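Open Day at Brerport

The poster on the tram stop said Open Day, Sat 25 October, Come and Teach a Robot, and Amber Goodall had read it so many times she could have sung it.

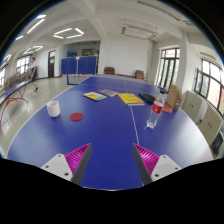 She was first through the door (well, first after a man who only wanted to know where to park) and Berhanu Yilma shook her hand as if she'd come from the other side of the world instead of four stops down the line.

"You'll want a go," he said.

"I want all the goes!"

He laughed and gave her the gripper. It was lighter than she'd expected, with two pink ribbed fingers that closed when she squeezed the handle and opened again when she let go, and she stood there squeezing and letting go until Natnael Tamiru coughed politely and pointed at the ping-pong table.

"Cup onto the coaster," said Natnael. "Take your time. Whatever your hand does, Lasasard gets to learn from it later."

Lasasard was the robot. It lived upstairs, and at noon they were all going up to meet it, and Amber had been trying very hard not to ask about it every two minutes.

She put the fingers on either side of the white cup and squeezed. The cup came up! It came up so easily that she forgot what she was supposed to do next and just held it in the air, grinning at it.

"Coaster," said Natnael.

"Yes. Sorry. Coaster."

It landed half on and half off. She wanted to nudge it straight with her other hand, but Natnael said no, leave it, do the nudge with the fingers, because the nudge was the good part. "We have 200 perfect ones from September," he told her. "Driss did them all. Driss never misses. So the robot has no idea what to do when it misses."

"I can miss," said Amber. "I can miss all day."

And she did, more or less. She slid the purple book under the yellow one when it should have gone on top. She chased the water bottle halfway to the net and brought it back, very slowly, with her tongue between her teeth. Driss Soliman wandered over to watch with his arms folded, and after the bottle he unfolded them.

"How did you do that turn?" he asked.

"What turn?"

"With the wrist. You went around the books."

She had no idea, so she did it again, and then he wanted to try it, and he knocked the thick yellow book clean off the table, and the noise he made was pure joy. Natnael wrote it down. Khoa Bạch came in from the hall to see what the shouting was, and he had to have a turn too, and by then there was a line of people behind him with their coats still on.

At noon they went up, 46 of them on a narrow staircase, everyone talking. Lasasard turned out to be one arm on a stand beside a kitchen table, with the same pink fingers Amber had been holding all morning. She felt a little jolt at that, like seeing her own gloves on somebody else.

Berhanu set a cup down in front of it. The arm swung over, dipped, and closed on nothing, an inch short. A groan went around the room. Then it stopped and opened its fingers, went back, and came in again from the side.

"Is that from Driss?" she whispered.

"That's from a girl at the Ondis school," said Natnael. "She came in last month. She missed the cup 4 times in a row and then got so cross with it she went around the back."

The cup rose, wobbling. Amber found that she was holding her own hand out in front of her, finger and thumb pinched tight, and she didn't let go until it was safely on the shelf.

"When does it learn mine?" she said.

"Monday, probably."

"Can I come Monday?"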